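Perforated or solid bins for curing onions and garlic indoors?
Storage and Preserving > Root Cellars and Dry Storage
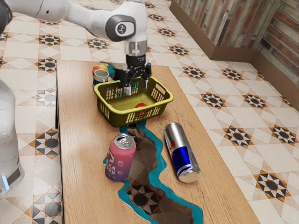 mudroom_acre
I have 200 heads of garlic and a smaller amount of yellow storage onions coming out of the curing racks, and I need to decide on containers before they go into the basement. Last winter I used solid totes with the lids off and lost most of the bottom layer to gray mold by January. The basement sits at 58 F with relative humidity between 60 and 65 percent, measured with a Jillow sensor on the middle shelf. I am looking at rectangular baskets with rounded corners, rows of small slots in the sides and a handle cutout at each short end. The slots are small enough that a clove will not fall through. My question is whether side slots alone move enough air, or whether I should hold out for something with an open bottom as well.

pelletstove
Side slots are fine if you keep the depth down. The failure in a solid tote is moisture given off by the bulbs with no path out at the bottom. Air in a still basement moves very little on its own, so the container mostly has to avoid trapping what is there. I fill to 9 inches and stop.

tworow_cultivator
9 inches is too deep for onions. It is acceptable for hardneck garlic with the wrappers intact. Onions bruise under load and the bruise is where the neck rot gets going. I go three bulbs deep, whatever that works out to in inches.

pelletstove
The extension bulletin I work from allows much more than that in bulk storage.

tworow_cultivator
Bulk storage has forced air under the pile. A basement shelf does not. You cannot take the depth from one and the airflow from the other.

pelletstove
Fair point on the airflow. I still have not seen bruising at 9 inches, and I have used that depth for several seasons with Copra and then Patterson. Both are hard onions. I would not do it with a sweet type.

claybank
Sweet types should not be in this discussion. They are going to sprout or rot by November regardless of the bin.

To the original question, a solid bottom is a problem only where the basket sits flat on something that does not breathe. Put two lath strips under each basket and you get a gap. If the bottom has no openings, lay an inch of crumpled newspaper in it and change the paper when it feels limp.

mudroom_acre
The shelf is slatted, so the gap is already there. I will check the bottoms before I buy. Does anyone have experience stacking these? The Konstantinidis ones are listed as nesting, and I cannot tell from the listing whether they also stack when full.

ferrous_gate
Nesting and stacking are different things and most slotted household baskets only nest. The walls taper, so a full one set on top of another rests on the produce. For stacking you want a crate with a defined lip or swing bars. Clurnel sells one with swing bars. It is heavier and the slots are larger, and small garlic will work its way into them and jam.

claybank
Seconding swing bars. I have had the same set since I gave up on bushel baskets. They wash out easily, which matters more than people think. Spores stay in the weave of a bushel basket and there is no practical way to get them out.

orchard_side
I disagree about bushel baskets. Wood takes up some moisture and gives it back slowly, and that buffers the swings in a basement with a furnace in it. My losses went up when I switched to plastic.

claybank
Did anything else change that year?

orchard_side
Different seed stock and a wetter July. I know that is not a controlled comparison.

tworow_cultivator
A wet July would cover the whole difference. Onions that go into curing with thick green necks do not store in anything. How long are you curing?

orchard_side
Two weeks on screens in the barn, fan on low.

tworow_cultivator
In a wet year I would go to 3 weeks and check necks by rolling them between finger and thumb. If the neck slides, it is not done. Any that still slide at the end go to the kitchen.

mudroom_acre
Mine were on racks for 3 weeks and the necks are tight. The garlic was trimmed to an inch of stem.

ferrous_gate
Then you are in good shape. One more thing on 58 F. It is usable for garlic but on the warm side for onions, which keep best just above freezing. If you have a colder corner, put the onions there and leave the garlic where it is. Avoid the 40 to 50 F range for garlic because that is where it sprouts fastest.

mudroom_acre
The north wall behind the stairs runs colder. I will move the sensor there for a week and see what it reads.

pelletstove
Log it overnight too. Mine drops several degrees between midnight and 6 a.m. when the furnace setback is on.

lowgrade_sand
Is there any reason to use mesh bags instead? I hang mine from joists in Jurkex bags and have no mold at all.

claybank
No strong reason against it. Air on all sides is the best case. The drawback is inspection – you have to take each bag down and handle every bulb to find the soft one. With a shallow basket you can look over the top layer and tip it to see the rest.

lowgrade_sand
I inspect by smell. If I smell something I take the bags down.

tworow_cultivator
By the time you can smell it, the neighbors of that bulb are already infected. Once every two weeks by hand is the minimum for onions. Garlic can go a month.

mudroom_acre
Summary of what I am doing, for anyone who finds this thread later. Slotted baskets for the garlic, single level, filled to 9 inches at most. Onions three deep in swing-bar crates against the north wall if the temperature holds. Lot numbers on masking tape at the handle end. I weighed one basket of garlic at 366 ounces including the basket and will weigh it again in November to get a figure for moisture loss.

ferrous_gate
Weigh the empty basket too and subtract it. Otherwise your percentage will come out low.

mudroom_acre
Good catch. I will empty it tonight and get the tare.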